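Stuvisus Adds Hand-Held Gripper Kit to Equipment Loan Service

The Stuvisus Equipment Service is pleased to announce that a hand-held gripper kit from Portela is now offered to member departments. 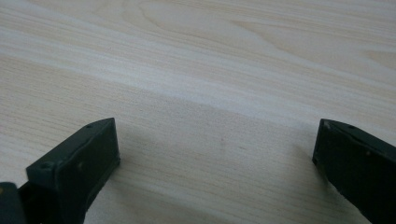 What the Kit Includes

Each kit is supplied in a padded carrying case and contains one hand-held gripper tool with its camera already mounted, two pairs of gripper fingers, a charger, a spare battery, a set of small screws with the matching driver, and a printed setup guide. The fingers supplied as standard are dark and flat-faced, and are attached with screws. They open wide enough for most cups, boxes and small tools used in the tabletop tasks that members have asked to record.

The kit is intended for groups that wish to collect examples of manual tasks for later use in training a robot arm. The operator holds the tool, carries out the task by hand, and the camera records from the position of the gripper. A robot arm is not required during recording, and the kit may therefore be used in ordinary offices, teaching rooms and kitchens, subject to the approval of the department concerned.

Findings of the Trial

Before the kit was added to the catalog, it was placed on trial at the Mivau workshop for 11 weeks under the direction of Calum Rennie. A total of 3489 recordings were made during this period, covering picking, placing, stacking and simple sorting on a tabletop. Of these, 37 were set aside owing to a drained battery or a full memory card. No recordings were lost through failure of the gripper itself.

Operators found the trigger light and easy to learn. Most were able to work without supervision by the end of their first session. Several reported tiredness in the wrist after long periods of use, and the setup guide has been revised to recommend a rest between sessions. The grip was judged less comfortable by operators with small hands. Portela has informed the Service that a narrower handle is planned for December, and members will be notified when it can be requested.

The fingers held firm objects well. Results were weaker with thin items lying flat, such as cards and single sheets of paper, which often had to be moved to the edge of the table before they could be lifted. Departments planning work of this type are advised to request the tapered fingers made by Stavine, which fit the same mount and may be borrowed separately.

"The tool is plain and sturdy, and a new operator can be recording within the hour," said Mr. Rennie. "I would ask borrowers to give more thought to their lighting. A pale, polished table under a strong lamp will give a bright patch in the recording, and it is easily avoided by moving the lamp."

Care and Return

Borrowers are asked to observe the following:

Check that the finger screws are secure before each session. They should be firm but not forced.

Wipe the inner faces of the fingers with a dry cloth. Solvents must not be used.

Light scuffing along the edges of the fingers is regarded as normal wear and will not be charged. Cracked or bent fingers should be reported on the return form.

Copy all recordings to department storage before returning the kit. Memory cards are erased on receipt and files cannot be recovered.

Loan Terms

The kit is available to all member departments at no charge for a period of 2 weeks. One renewal may be granted where no other department is waiting. Loans for a full term require a short written plan signed by the head of the department.

Requests will be accepted from September 24, 2024, through the equipment request form. A short introduction to the tool is required for first-time borrowers and may be arranged at the time of collection. Questions concerning suitability for a particular project should be directed to Ansel Castellanos, Equipment Loans, at the Stuvisus main desk.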